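Second month of the gripper build, and most of what I have to report is about springs, trigger travel and cloth. I said last time that I would write up the changes to the hand-held pair before I forgot why I made them, so this post is mainly for my own use, but a few people asked for the spring details and those are further down.

## Where things stood

The first pair closed properly and opened badly. You squeezed, the fingers came together, you let go, and one side came back a fraction later than the other. On hard objects it made no difference. On a shirt it meant the slow finger dragged the fabric as you released, and whatever you had just laid flat got pulled out of shape again.

I blamed the printed pivots for a long time. I reprinted them, sanded them and put a smear of dry lubricant in, and it was slightly better for an evening. Then I took the return spring out altogether and worked the linkage by hand, and it moved freely. The fault was in the spring seat. I had drawn it too shallow, so the spring leaned over as it compressed and rubbed on the housing wall.

The new seat is 2 mm deeper and has a small post in the middle to keep the spring upright. The first one I printed had the post too fat and the spring wouldn't go on. The second was fine.

## Springs

I had been using springs from a mixed box, which I don't recommend. They look the same and they aren't. I ordered a proper set from Fankhauser, all one rate, and went through three lengths before settling on the middle one. The short one gave a lovely light trigger but didn't open the fingers fully if the cable was pulling on the housing. The long one opened them every time and made my hand ache.

If you are copying this, buy all your springs from one place and keep the bag. I threw the first bag away and had to measure one with callipers to reorder.

## Finger pads

The pads have changed as well. The old ones were a foam tape which was soft enough but came away at the corners after a few sessions. I tried a rubber sheet that I had left over from the conveyor job, cut to size with a knife and glued on with contact adhesive. It has held so far. It grips cotton well and grips anything shiny less well. A slippery lining material slides straight out unless you pinch a fold of it.

I also lengthened the tips. With the short tips I was having to bring the whole tool down almost flat to get under an edge, and my knuckles touched the table before the fingers did. Longer tips flex more, which I thought would be a problem, but for cloth a bit of give seems to help. For picking up screws it would be hopeless, and I have kept a stiff set for that.

## The encoder

Each tool has a small magnetic encoder on the trigger shaft so that the finger opening gets logged along with everything else. It worked on the bench and then gave odd readings once the housing was closed. The numbers would sit still and then jump by several counts when I tightened the last screw. It was the lid pressing on the board. I filed a relief in the underside of the lid and put a thin washer under two of the standoffs.

Calibration is done by closing the fingers completely, pressing the button, opening them completely and pressing it again. That takes a few seconds per tool and I do it at the start of every session. I forgot once, and a whole afternoon of recordings had the opening wrong by a constant amount. I could correct it afterwards, but I would sooner not have had to.

The cable is still the part I like least. It leaves the housing at the bottom and gets in the way when two people work on the same table. I have tried a coiled one, which kept catching on chair arms. For now it's a thin straight cable with a strain relief made from heat-shrink and a cable tie.

## Software

Recordings go into Wela, my own set of scripts, which has grown to the point where I gave it a name so I could stop calling the folder "new2". It writes one folder per attempt with the video, the encoder log and a short text file for notes. The notes file was an afterthought and I now use it more than anything else. Mostly it says things like "dropped it" or "started too early".

I cut the attempts by hand at first. Now Wela looks for the fingers being fully closed for a second at the beginning and the end, and splits there. It gets confused if you pause with the fingers shut, so I have got into the habit of pausing with them open.

The log file had a limit of 2000 lines left over from a test I did in the spring. I didn't notice, as early attempts were short. Cloth takes longer, and the later part of the longer ones simply wasn't saved. I lost 29 attempts to that. The limit has been taken out and there is a check at the end which compares the length of the log with the length of the video.

## Cloth

I moved on to cloth in October. Until then it had been blocks and cups, and those had stopped teaching me anything about the tools. The idea is to start from a crumpled heap each time, find an edge or a corner, and open it out on the table.
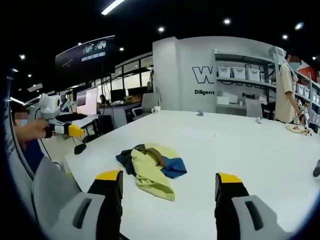
Andov wrote to me after the last post to say that the starting heap ought to be made the same way every time, by lifting the cloth from its middle and letting it fall, as otherwise you end up recording your own mood along with the task. I think that is right, and I've started doing it. The heaps still come out different, but at least they are different for the same reason.

Pravia left a longer comment, part of which I'm copying here because it changed what I did next:

> Your tips are going in from above and closing on whatever is there. Try sliding one finger along the table under the fabric first, then close. You'll pick up a single layer far more often, and your trigger won't need to be so light.

I tried it that evening, with ten attempts each way on the same piece of fabric. Going in from above I got a single layer four times. Sliding under, I got it eight times. It's a small test and I was the one doing both halves, so I was probably trying harder on the second. It did feel easier, though, and the stronger spring bothered me less.

The catch is that the lower finger now needs a thin leading edge, and mine has a rounded one. I have drawn a wedge-shaped version and printed one in each orientation. Printed standing up, it snapped along a layer line the first time I leaned on it. Printed on its side it has survived, but the edge came out rough and snags on knitted fabric. I'll sand it and try again.

## Still to do

- Wedge tips for both tools, left and right, once one of them survives a full session.
- A better exit for the cable, probably at the back of the housing.
- Have Wela refuse to record if calibration hasn't been done.
- Order more springs. I have two left.

The drawings for the new spring seat are in the usual place. The file for the lid is still the old one without the relief, so don't print that until I've replaced it.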